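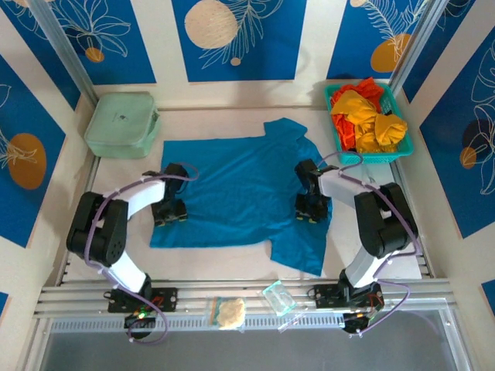

Figure 7.1 A blue short-sleeved T-shirt spread out on a white work surface.

Chapter 7
Taking the Music on the Road

Learning outcomes

After completing this chapter, students should be able to:
describe the main stages in planning a concert tour
identify the parties to a standard performance agreement
explain the difference between a guarantee and a share of the door
prepare a simple tour budget for a group of four to six performers
discuss the effect of venue size on ticket price and programming.

Key terms

booking agent, co-headline, guarantee, hold, load-in, promoter, rider, routing, settlement, support act

7.1 Introduction

Chapter 6 considered how recorded music is released and how income from recordings is divided among performers, writers and labels. The present chapter turns to live performance. For many popular music groups, concerts provide a larger share of yearly income than recordings do, and the decision to tour affects nearly every other part of a group's calendar. Rehearsals, release dates, interviews and rest periods must all be arranged to suit it.

A tour is a series of engagements in different places, planned as a single undertaking and usually presented under one title. It may consist of a few evenings in neighbouring towns or may cross several countries over the better part of a year. The principles of planning are much the same in both cases. What changes is the amount of money at risk, and the number of people whose work depends on the dates going ahead.

Students sometimes assume that the performers themselves carry this risk. In most cases a promoter does. The promoter hires the venue, pays for local advertising and agrees to pay the performers an amount that is fixed before tickets go on sale. If attendance is poor, the loss falls first on the promoter. Where a group chooses to promote its own concerts, as some newer groups do, it takes on both the loss and the profit.

7.2 Opening case: Ketiden's first national tour

The vocal group Ketiden had released two short albums with its label, Zamodel, when it was offered a national tour of 12 concerts. The group had until then appeared mainly at festivals, where it performed for half an hour or less and where the audience had bought tickets to see many acts. It had never been required to fill a hall under its own name.

Zamodel's live department began with routing, the task of placing dates in an order that keeps travel short and costs low. Holds were placed on halls in each city. A hold is a promise by a venue to keep a date free for a limited time, and it may be ranked first, second or third. Two of Ketiden's preferred dates were lost to acts with a first hold, and the eastern part of the tour was moved from autumn to May as a result.

The question of size was more difficult. In the city of Bautista, the promoter could choose between a seated theatre with 1,497 places and a larger hall holding 2,327. The hall offered a higher possible income, but its rent was greater and it required more security and door staff. The label favoured the hall. The promoter preferred the theatre, on the grounds that a full room would be of more use to a group at this point in its career - both for press coverage and for later bookings.

The theatre was chosen. Tickets were sold through the booking service Jallix, with a portion set aside for members of the official fan club before the general sale opened. The agreement gave Ketiden a guarantee, together with a share of income once the promoter's costs had been met. A second night was discussed, but the theatre had already been let for a dance production and the group was due in the next city.

We will return to the Bautista concert at several points. Its budget is set out in section 7.5, and the settlement sheet completed at the end of the evening is examined in section 7.8.

Before you read on

Consider the following points in a small group and keep your notes for the review at the end of the chapter.

Which costs would have risen if the larger hall had been chosen, and which would have stayed the same?

How might an early sale to fan club members help a promoter? What complaints might it cause among other buyers?

Suppose that Ketiden had been offered a higher guarantee with no share of later income. Under what conditions should the group have accepted?

7.3 The parties to a tour

A tour of even modest size brings together the performers, their manager, a booking agent, one or more promoters and the operators of each venue. Their duties are set out in separate agreements, and it is useful to take these in the order in which they are normally signed.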